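Cache: one word, several jobs
Reading time: 3 minutes

12 Dec 2017

Following the notes on "thread" and "port", this item deals with "cache". The word comes from the French cacher, to hide, and was used by trappers for a store of food or furs left along a route. In computing it has kept the sense of a store but lost most of the sense of hiding, and it now covers at least four separate things on an ordinary office machine.

The first is the processor cache. This is a small amount of very fast memory on the chip itself, holding copies of data the processor has used recently. Users have no control over it and there is nothing to clear.

The second is the disk cache. The operating system uses spare main memory to hold parts of files that have already been read. A machine that reports nearly all its memory in use is often doing this, and the space is handed back when a program asks for it. Several tickets to the Dirnach desk under the heading "memory full" were of this kind and were closed without action.

The third is the browser cache, and it is what most people mean when they are told to "clear the cache". It holds copies of pages, style sheets and scripts on the local disk. Each item may carry an expiry time set by the server. If a file is changed on the server before that time is up, the browser may go on using the old copy. A forced reload (Ctrl and F5 in most browsers on Windows) fetches the page again. Cookies and saved passwords are kept separately, although the clearing dialogue lists them next to the cache and people tick all the boxes.

The fourth is the name cache, which holds the results of DNS lookups. When the Alonberg file server was moved to a new address in April, machines at Kiltolberg went on trying the old one until their stored entries ran out. The lifetime on that record had been left at a full day. It has since been set to 500 seconds, and the same value will be used before any further moves.

A cache differs from a buffer, though the two are often confused. A buffer holds data on its way from one place to another and is emptied as the data is passed on. A cache keeps a copy after use in case it is wanted again. Deleting a cache should cost only time – the original is still held elsewhere. Deleting an unsent buffer loses data.

Nicanor Montes has checked the proxy at Esquivel, which keeps a shared cache for the whole site. It was limited to 100 entries by an old configuration file, and 214 were being requested in a normal morning, so items were dropped and fetched again all day. The limit has been raised. Reports of stale pages from that site should give the full address of the page and the time it was loaded.
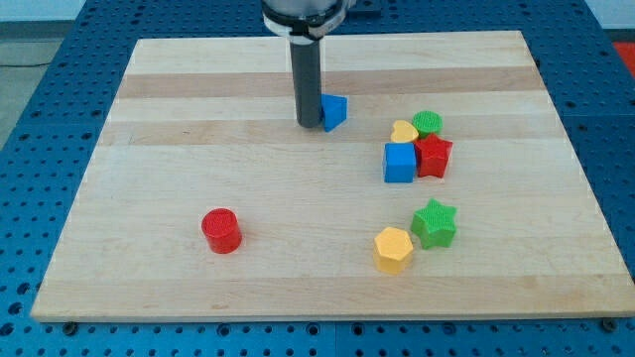 Does clearing the browser cache make a computer faster?

Usually it has the opposite effect for a while, as every page must be downloaded in full again. It is worth doing when a page shows old content or when the disk is nearly full.

Recent items
What "thread" means, and where
Port: the socket and the number
Changes to the print queue at Dirnach
5 terms to avoid in a fault report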